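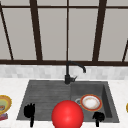

4. Setting up the sink station in the Pamer simulator

This section tells you how to load the sink station, check the gripper and place the first object. It applies to the Skakach two-finger gripper model, with scene pack Drillport or later. If you work with an older scene pack, read section 9 first, because the names of the menus are different.

Before you start, please close all other stations. The simulator can keep two stations open, but the gripper will listen only to the first one.

4.1 Loading the station

1. Open the Station menu and choose Kitchen, then Sink.

2. Wait until the status line shows "Ready". On a slow computer the textures of the countertop come later than the sink itself. Do not press Reset during this time.

3. Select the wrist view. The faucet should stand near the middle of the view, at the back edge of the sink, with the spout turned to the right basin. If the spout points to the left, the station was loaded mirrored. Go to Station, Options, and remove the check mark at Mirror.

4. Write 223 in the field Layout Seed and press Apply. With this seed the plate with the orange-red rim is put in the right basin. Other seeds can put it on the countertop, and then the positions in section 4.3 are not valid.

Note: The window behind the sink is only background. Its panes are plain gray in all layouts and it has no collision body.

4.2 Checking the gripper

5. Turn on the gripper marker (View, Markers, Gripper). A red sphere appears between the two black fingers. The sphere shows the position of the gripper for the operator. It has no weight and it cannot touch objects.

6. Open the fingers completely. You should see one finger on each side of the sphere. If only one finger is visible, the wrist view is turned; press Home View and look again.

7. Close the fingers and open them again, 3 times. Look at both fingers during the movement. They must start and stop together.

Caution: Do not do step 7 while the gripper is lower than the rim of the sink. The fingers can go into the wall of the basin, and the physics engine will throw the plate out. When this happens, press Reset and repeat from step 4.

8. Set the contact stiffness to 700. The value 3,000, which is the default after installation, is meant for the metal parts of the Lo Presti bench and is too hard for kitchen objects. The plate will shake with it.

4.3 Placing the test object

9. In the object list choose Eggplant, and as target choose Plate, Right Basin. Press Place.

10. Let the simulation run until the object has stopped. This can take up to 3 seconds.

11. Compare your screen with figure 4-2. The eggplant should be on the plate, in a diagonal position, with the green stem toward the lower right.

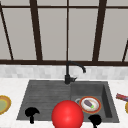

Figure 4-2. Eggplant on the plate in the right basin, fingers open, gripper marker on.

12. If the eggplant lies beside the plate, do not move it by hand with the mouse. Press Undo Place, check the seed, and place it again. An object moved with the mouse keeps a small speed which you cannot see, and the log file will contain wrong contact values.

13. Save the station with a new name. The original file is write-protected.

Note: Objects on the countertop, to the left and to the right of the sink, can be partly outside the wrist view. You do not need to move them for this setup. If you want to see them completely, change to the overhead view.

4.4 After a crash

When the simulator closes without saving, the marker setting is lost but the stiffness is kept. Repeat steps 5 to 7 before you continue. The seed must also be entered again.

Text of section 4: Cinzia Guerra. Steps tested by Gillespie Baird. Last change June 13, 2020.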